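**Week 4: where sourdough gets its sour**

Two groups of microbes share the jar, and they get along wonderfully! Yeasts make the gas. Lactic acid bacteria make the acids, and a cooler, stiffer dough usually tips the flavor toward vinegar.

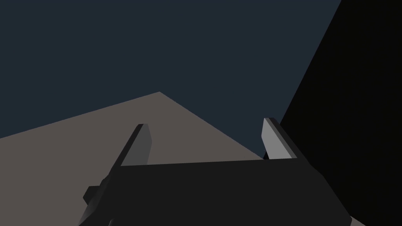 Jörg Kramer asked last time whether rye starters are always more sour. Often, yes (rye brings more minerals, which buffer the acid, so the bacteria keep going longer).

For lab, feed your starter 50 g of flour and smell it at noon and again at 6 p.m.

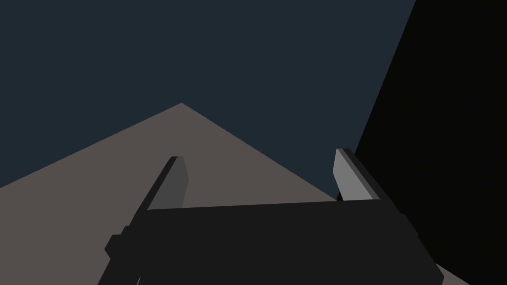
One of you wrote in the margin that hers smelled like green apples. Lovely note, more of those please!

Read the Plokora handout before March.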